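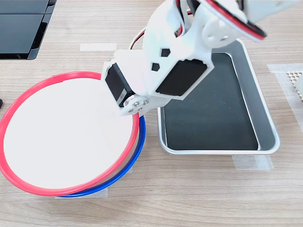
白い陶器の皿に付いた灰色の線状の跡が落ちません
投稿者:Theda Voß

食器用中性洗剤とスポンジで洗っても、皿の見込み部分に灰色の細い線が残ります。皿はHirnessの白磁で、購入から5年ほど使用しています。線はナイフを使う料理のあとに増える傾向があり、爪で触れても段差は感じません。漂白剤(塩素系、規定濃度で13分)に浸けましたが変化なしでした。
釉薬の傷なのか、付着物なのか、判別の方法と除去の手順を知りたいです。食洗機は週に7回、標準コースで運転しています。

投稿者:かまど下
症状からするとメタルマークと思われます。カトラリーのステンレスが釉薬表面の微細な凹凸で削られ、金属が薄く付着したものです。有機物の着色ではないため、塩素系でも酸素系でも漂白剤は効きません。

判別方法。クリームクレンザーを少量、湿らせた布に取り、線の一部だけを軽く10秒ほどこすります。薄くなれば付着物です。変化がなく、斜めから光を当てたときに線が溝として見える場合は釉薬の傷です。

除去の手順は次のとおりです。
1. 皿を中性洗剤で洗い、油分を取る。
2. クエン酸の水溶液を含ませたキッチンペーパーを線の上に置き、しばらく放置してからすすぐ。
3. 残った部分をクリームクレンザーで磨く。力は入れず、円ではなく線に沿って動かす。
4. 十分にすすぐ。

塩素系漂白剤を使った直後にクエン酸を使わないでください。有毒な塩素ガスが発生します。既に浸け置きをされているので、別の日に行うか、流水で完全にすすいでから始めてください。
金彩や上絵のある皿には3を適用しないこと。絵付けが削れます。

投稿者:Brorko愛用
うちはメラミンスポンジで落ちました。Brorkoの皿です。以上。

投稿者:窯場見習い
上の方の手順で概ね問題ありませんが、補足します。
メラミンスポンジは研磨材なので、常用すると釉薬の光沢が落ち、かえって金属が付着しやすくなります。粉末クレンザーで粒子の粗いものも同様です。耐水ペーパーは400番でも粗すぎ、確実に傷が入ります。

再発については、食洗機内でカトラリーと皿が接触していないかを確認してください。下段で皿の間隔が狭いと、水流で振動して当たります。マット釉の皿は表面の凹凸が大きく、透明釉より跡が付きやすい傾向があります。Flalmontのマット白を使っていますが、ナイフを引くたびに線が付くので、肉料理には使わなくなりました。
線が茶色に変わってきた場合は、貫入(釉薬の細かいひび)に汁が染みた可能性があります。こちらはメタルマークとは別の現象で、クレンザーでは取れません。

投稿者:Theda Voß
木曜にクレンザーで端の線を試したところ、薄くなりました。付着物と判断します。クエン酸は日を改めて行います。食洗機の下段は1枚おきに並べるよう変更しました。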